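4. Trying the kit on produce

4.1 What we bought and why

We went into this wanting one answer: can a small team rent the Drovura kit, point it at a grocery-style task, and get something useful without a month of tinkering? The kit comes with two arms, hands, cameras at the head and wrist, and a piece of logging software called Moya. Euan Kerr did most of the unpacking, and I (Smaranda Sandu) did most of the complaining. The vendor's quick-start guide promises a working setup in one afternoon. Ours took two, mostly because of a cable the guide calls by two different names.

For the test we wanted lots of shapes sitting close together, so we went with a wooden market stand and artificial fruit and vegetables. Real produce bruises, and then your last trial isn't the same as your first. 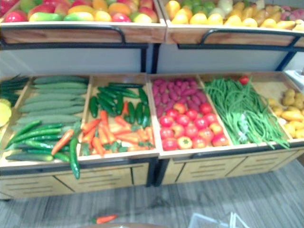 Long thin things turned out to be the real headache. A tomato is a ball, more or less, and the default grasp settings handle a ball just fine. Beans and chili peppers tangle, and the kit's planner has no notion of "pull this one out from under that one." We logged 3,243 grasp attempts in Moya, and 1,481 of those were on long items, which is a lot of chili peppers for one paper! We didn't retune the planner between items, even when we badly wanted to, since a reviewer of a kit should be testing the kit.

4.2 The wrist view

I was ready to skip the wrist camera and save the rental fee. Euan talked me out of it, and he was right. Soft, crumpled things look like almost nothing from the head — you get a pale blob and a guess. 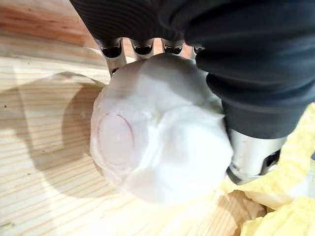 With the wrist stream on, Moya lets you scrub back through a grasp and see where the fingers meet the material, and that alone settled several arguments between us. The playback does lag when both wrist streams are open. We reported it on 19/07/2023 and got a patch in August that helped some (but not on my older laptop).

4.3 Moving items to a basket

The last task was the one we'd been looking forward to: pick from the stand, put into a basket on the floor, using either arm. The guide suggests a table for this, but a floor basket makes the arms reach low, and we wanted to know how the kit copes down there.

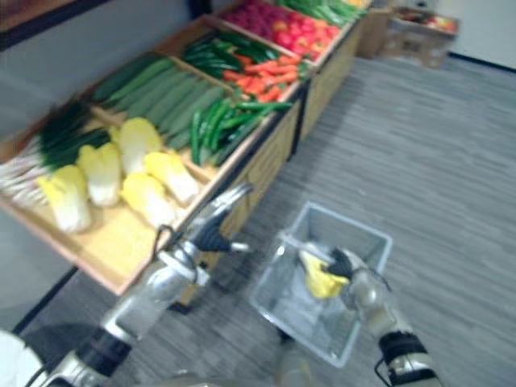 Napa cabbage was my favorite item in the whole set. It's bulky, it has an obvious thick end, and the planner's habit of going for the middle suits it nicely. Where you put the basket matters more than the guide lets on. We tried 11 positions before settling on one, and we'd have been glad of a simple reach map in the box. We've sent that request to the vendor, along with 19 smaller notes on the guide, and the full list is in the appendix.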